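Week 6 — deck building, mana curve (short notes, slides go up later)

Last time: card advantage. Today: what you play on turns 1 to 4 and why most first decks stumble there.

Curve = count of cards at each cost. Draw it on paper. Want a hump at two and three, then a slope down. Bisgaard's handout calls this "the hill", same thing.

Lands. 60 card deck, start at 24. Low curve, go down to 22. Dont go to 20 unless nearly everything costs one or two.

Testing — opening hands only. Shuffle, draw seven, keep or mulligan, write it down. Do 100. Boring, do it anyway. Eyvindur did 350 for his Sturkum deck and cut three five-drops afterwards.

Common mistakes
too many "win the game" cards
removal that costs more than the thing it kills
sideboard built last, at 2 am

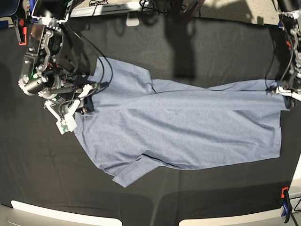 Limited is different. 40 cards, 17 lands, creatures matter more then tricks. We do that in week 8 with the Buchanan draft pool.

For next week: bring one decklist, curve drawn on the back. Read Grovent chapter 4, skip the math box.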